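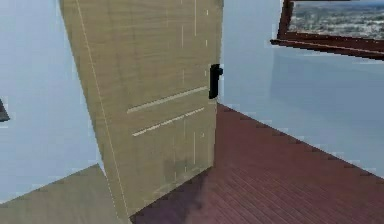 Page last changed: August

How Does a Government Buy a Pencil?

Hi, I'm Silvan! I work in a government buying office, and kids ask me all the time what on earth that means. Well, I help buy stuff. Pencils, trucks, soap, chairs (so many chairs!).

Say an office needs 2000 pencils. I can't just run to the store with my wallet, because the money comes from taxes, and taxes come from everybody's families. So first I write down what we need. How long are the pencils? Do they need erasers? Then I put my list where any company can read it.

Next, companies send me their prices. We call those bids. Once a company named Dolano asked for $602 and another one, Garaden, wanted a lot more for the very same pencils. Guess who got the job!

The lowest price doesn't always win, though. If the pencils snap when you press on them, that's a bad deal. My friend Wai-kit tests the samples, and he gets to scribble all morning – lucky guy.

When we pick a winner, we both sign a contract. It's a promise on paper: they bring the pencils, we pay the bill.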